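2 min read

2025-11-07, Darnstead sim bench

Koivisto wants the Parnar cell picking by spring. Went through the wrist views again before anyone upstairs calls it done. 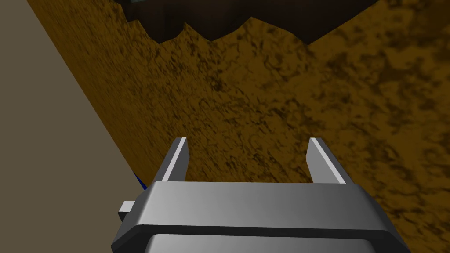 Wrist view, jaws open, nothing held.

Briseo's plan says the cell frees up 3 people on the line. Frees them for what? The plan has 20 pages and no answer - I looked twice.
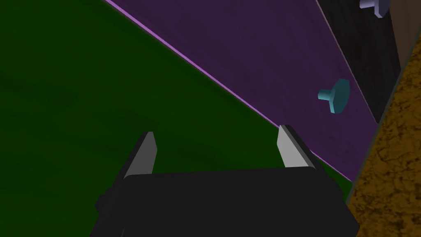 Night shift still hasn't been asked. I'd want their view before we queue 3000 more runs.
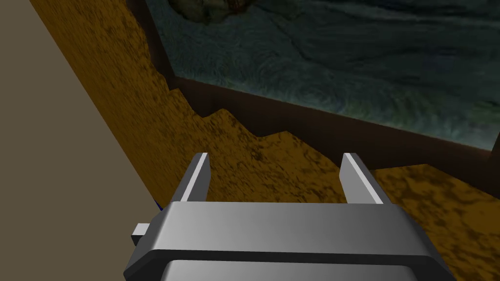
Wrist view, jaws open, water picture beyond.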